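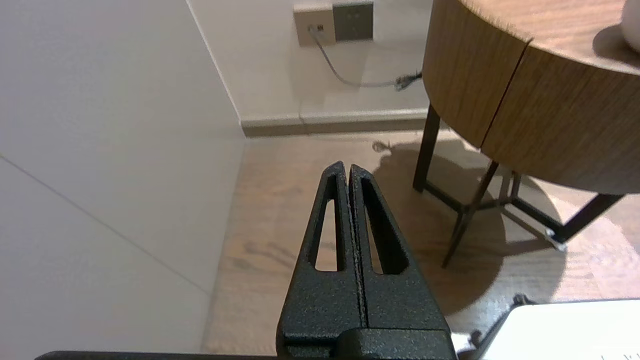 I have been learning phone numbers by heart since March and I can't recommend it enough. Seven so far! It doesn't sound like much, I know, but at the start of the year I knew exactly one, and that was my own (and I had to say it in a sort of sing-song or it fell apart in the middle).

What set me off was a flat battery at Pringate station. My train was cancelled, the next one was going the wrong way, and a very kind woman in the ticket office said I could use the office line to ring home. Lovely. I picked it up and stood there. I had nothing. I knew my childhood number, which hasn't belonged to my family since before 2000, and I knew the jingle for a carpet shop. In the end I sat on a bench and ate crisps until the 7.90 worth of change in my coat got me on a bus.

So, the learning. I started with the number I ring most, wrote it on a card and stuck it to the kettle, and that was hopeless. I looked at it every morning for a fortnight and couldn't have told you the last four digits. Looking doesn't do it. What works for me is dialling. I took the contact off my favourites and made myself press every digit each time I rang, and within days my thumb knew it better than I did. Now I sometimes have to mime the pattern in the air to say the number out loud, which gets you a look in a queue.

After that I got greedy. The surgery was next, then my sister, then the garage, then the Wallia, which is the little cinema up the hill and has a booking line that a real person answers. I love that line. You ring up, you say how many of you there are and they say "righto", and your tickets are in an envelope when you get there. The number ends in 76 and the cinema's street number is 76 as well, so that one almost learned itself.
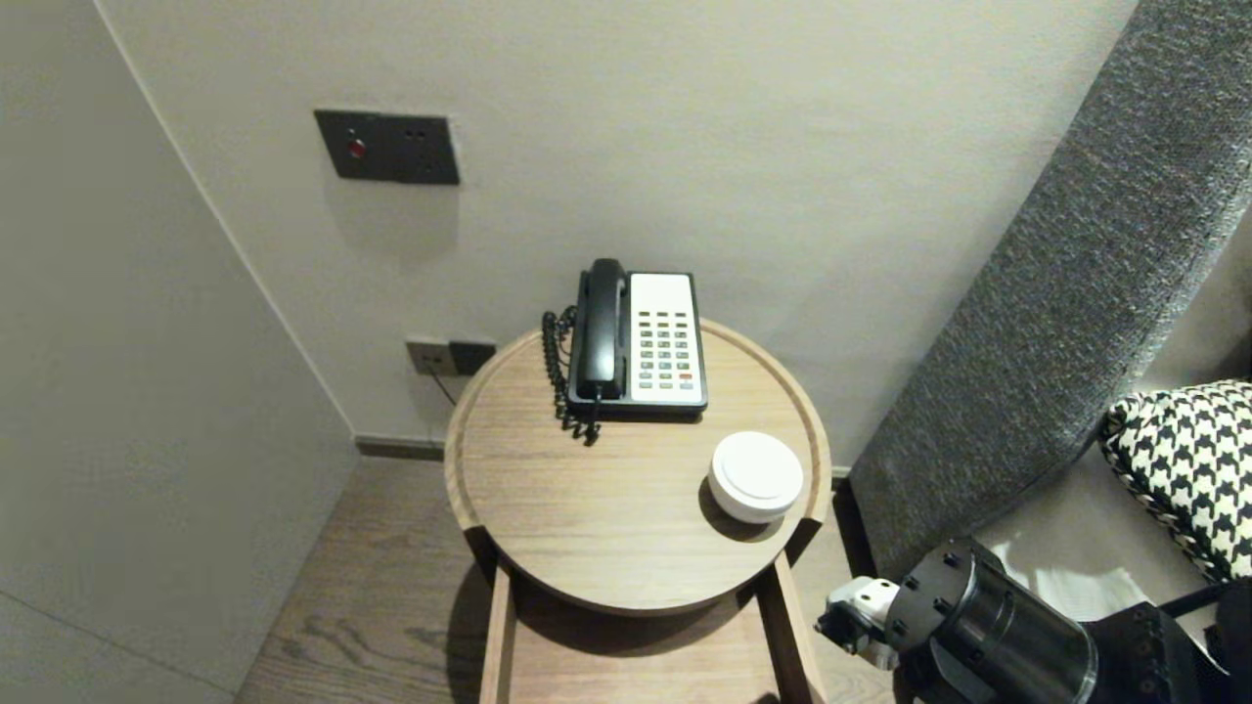

Orance left a comment under my last post saying that the trick is rhythm, and that numbers were easier to remember when everybody answered the phone by reciting theirs. I think there's a lot in that. My gran always did it. You'd ring her and she'd give you the whole number back, town first, in her telephone voice, as if you might have wanted some other house and she was giving you a fair chance to back out. I must have heard it hundreds of times and I could say it now, with every pause in the right place.

The pauses matter more than you'd think. I had been splitting numbers up however they happened to be printed, and some of them are printed very badly. The garage writes theirs in one long string with no gaps at all — no wonder it wouldn't stick. Once I broke it into a three, a three and a five it had a beat to it, a bit like the start of a hymn, and I had it by teatime. My sister's I learned in pairs and I can't say it any other way. When somebody read it back to me in threes I told them they'd got it wrong, and they hadn't.

The other thing I've come to enjoy is the old address book. We had one by the phone when I was little, with the letter tabs down the side, and half the entries weren't under the letter you'd expect. The plumber was under B for boiler. The people we met on holiday were under H. There was one page for a restaurant called Sárközi, where my parents went every anniversary, and the number had been crossed out and rewritten so many times as the place moved about that it had used up most of S. I've bought a new book and I'm filling it in with pencil. I've put the surgery under D for doctor, and it pleases me no end.
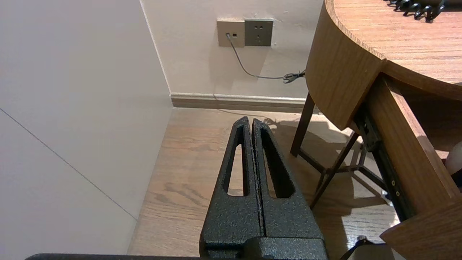

4 min read

A few of you have asked how I keep them all in my head once they're in. Mostly I test myself on walks. I pick a name at the gate and try to have the number by the postbox, then another by the bridge. If one has gone missing I don't look it up till I'm home, and quite often it turns up by itself while I'm thinking about something else. My sister's came back to me in the middle of buying leeks.

I get them muddled too, of course. I rang the cinema last month and asked for a repeat prescription. They were very nice about it and told me what was on, so I went, and it was a good film!

Next on the list is my neighbour's number, which has three eights in it and ought to be simple. I keep putting in a fourth. After that I'd like to do the library, and then perhaps my friend in Lyon, with the country code and everything, though that feels like one for the winter evenings.

If you fancy trying it, pick somebody you really like talking to and ring them tonight, pressing every digit. Then do it again tomorrow. They may wonder why you're ringing so much, but mine got used to it, and my sister has now learned my number in return. She says it in threes.

Shared 90 times
7 comments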